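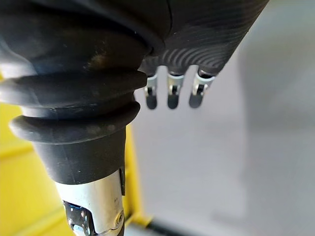

Griveck 901 Low Shelf, Yellow

The Griveck 901 is the shelf we reach for when a job needs a long, open surface and a lot of small parts laid out where people can see them. It's a steel unit from Sturnar with a glossy yellow top level, a second level set close to the floor, and black end frames with diagonal bracing. We've had one in our own packing room since December and we love it!

The front beam is ridged, so you get a good grip when you shift an empty unit along the wall. The top wipes clean with a damp cloth (tape residue too, if you catch it early), and that bright yellow makes dark parts really easy to find, even late in the afternoon.

Weight, empty: 85 lb
Tools needed: one wrench, included
Assembly: two people, less than an hour
Color: yellow shelves, black end frames
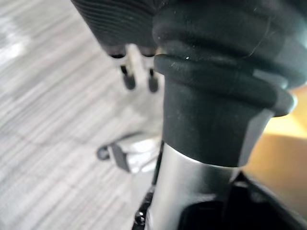

Floors come up a lot when people call us about this shelf. The end frames ship with wide plastic feet, and those are what you want on concrete or tile. On a gray carpet with a fine stripe like this one, or any other short, tight carpet, we like to slip the optional Rinura pads under the feet as well. They spread the load and keep the legs from leaving deep dents. Put them in before you load anything, and check the level again after the first week or so, once everything has settled. Thick, loopy carpet is a different story, and we'd lay a board down first.

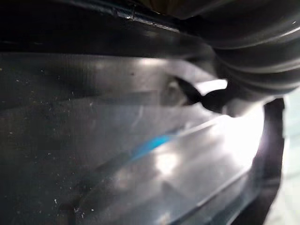 Can I add a second unit later and join the two?

Use the Todorova link kit, sold separately. It bolts two end frames together with 4 bolts and the shelves line up flush at the front. Kits bought today fit older 901 units too, going back to the first ones we sold.

Now for trays. Open, shallow ones are our favorite on the 901, the kind you can pick up with one hand and set down at whatever angle suits you. Our customer Teodora Živković keeps 16 on hers and swaps them around every Monday as the orders change. She started out with dividers and pulled them all off again, and after trying it her way we did the same.

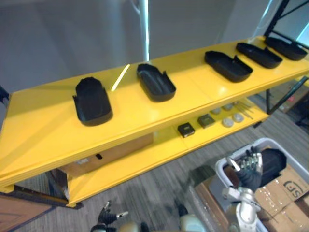
Leave a bit of free space between groups, too. It gives you a spot to set down a roll of labels or a half-filled order, and it's so much nicer to work at than a shelf packed from end to end. Long or awkward pieces can go on the lower level, and so can spare trays.

Trays are not included. Spare feet, pads and replacement bolts are all listed under Griveck parts, and we keep the common ones in stock.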